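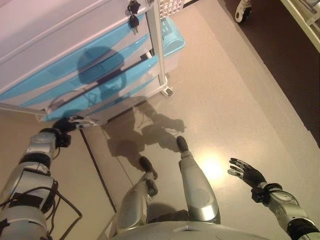 Notes for the supply room talk, Lovely Macapagal

Slides are on the shared drive. Keep it to 10 minutes plus questions.

**Opening**

Say who I am and which floors I cover. The talk is about how we stock and restock, and why we are dropping the paper sheets in November. Ask who still has a paper sheet taped up somewhere. Wait for hands.

**Slide 1: Where we were**

- Each unit ordered for itself. Fonby got the big orders and Sandhu got whatever Fonby was out of.
- Last year's check found 714 expired items across the building. Read the number out, then stop for a second.
- Most were dressings and tubing. Very few were drugs, which pharmacy tracks on its own.
- Don't get into whose unit was worst. If asked, say the list went to the managers.

**Slide 2: Two bins**

Explain slowly, as the night staff haven't heard this yet. Every item has a front bin and a back bin. Take from the front. When the front is empty, pull the back one forward and drop the card in the slot by the door. The card is the order.
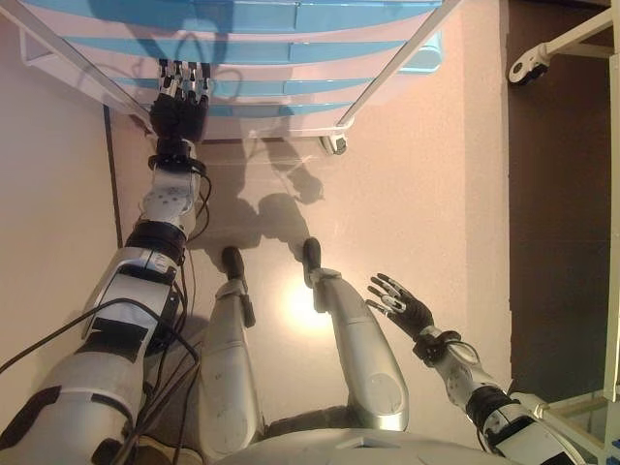 Common mistake: people top up the front bin from the back one to be helpful. Then both run low together and no card gets dropped. Tell the story about the saline flushes at the Drastitz site if there's time. Skip it if we started late.

**Slide 3: Labels**

- Item name first, size second, supplier number last.
- Large type. Handwritten labels are fine for one shift, then print one.
- Kondeo prints the new ones. Send changes by noon to get them the next morning.
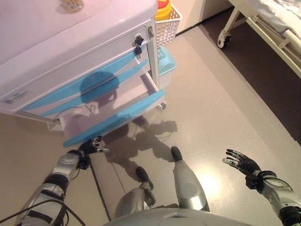

**Slide 4: Dates**

New stock goes behind old stock. Short-dated items get an orange dot. Anything with a dot that you won't use goes back to central, where another unit may take it.

**Questions I expect**

Who drops the cards on nights? Whoever empties the bin.

What about isolation rooms? Separate list, still being written. Take names and email it out.

Can we keep a private stash? No.

Hand out the one-page guide at the door. Bring tape.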